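Leave the counter alone

Every September the same advice comes round again. Clear your counters. Everything behind a door, nothing out but a bowl of lemons you don't plan to eat. I did it last year. Whole kitchen, one long evening, finished past 11 p.m. and very pleased with myself.

Lasted 3 days.

What I want to argue, quickly as I have beans on, is that a kitchen counter is a table for things in the middle of being used. That's the job. The bit of mail you have to answer. The pepper you're going to slice tonight. The charger, always the charger. Put those away and you've just hidden your to-do list from yourself, and then you buy a second pepper.

My neighbor Ravindran Annamalai disagrees, loudly. He had his kitchen redone by Flirnus, the people out on the Womodthorpe road, and paid $2,550 for the counter run alone, and he says if he paid for a surface he wants to see the surface. Fair enough. It's a nice surface. But I've watched him make a sandwich over there and he opened four doors to do it. Bread door, knife drawer, plate door, then the one where the paper towels live, with mustard on his hands. So now there is mustard on the handle.

Paper towels belong out. I won't budge on that one. Anything you reach for with dirty hands belongs out.

Also the people who write this advice never seem to cook. The Hakel catalog had a tidy kitchen spread this year with a $39 box to put your "counter clutter" in. A box. On the counter. So the clutter is still there only now it has a lid and you can't find teh stamps.

I do have limits. Nothing that drips next to anything with a cord. Nothing left out that has been there since last month. And one clear stretch at the front, wide enough for a cutting board, which I defend like a dog. The back corner can look how it likes. Mine holds a vegetable, some paper, a cable in loops, and dinner still gets made.
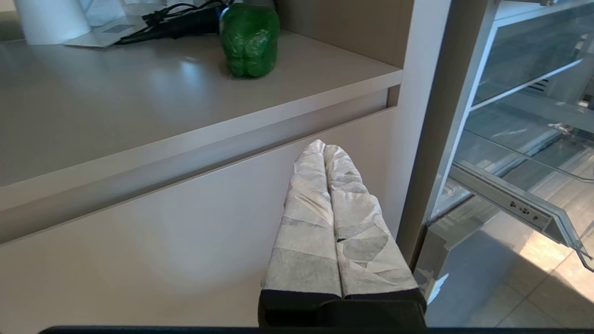 How much of a counter really needs to stay clear?

Enough for the board you use most, plus room for one plate beside it. Past that it's up to you, and I'd spend the time wiping what's there before finding it all new homes. Wiping takes a minute. Homes take an evening and then you forget were they are.

Ravindran has read this and says I'm wrong about the towels. Beans are done.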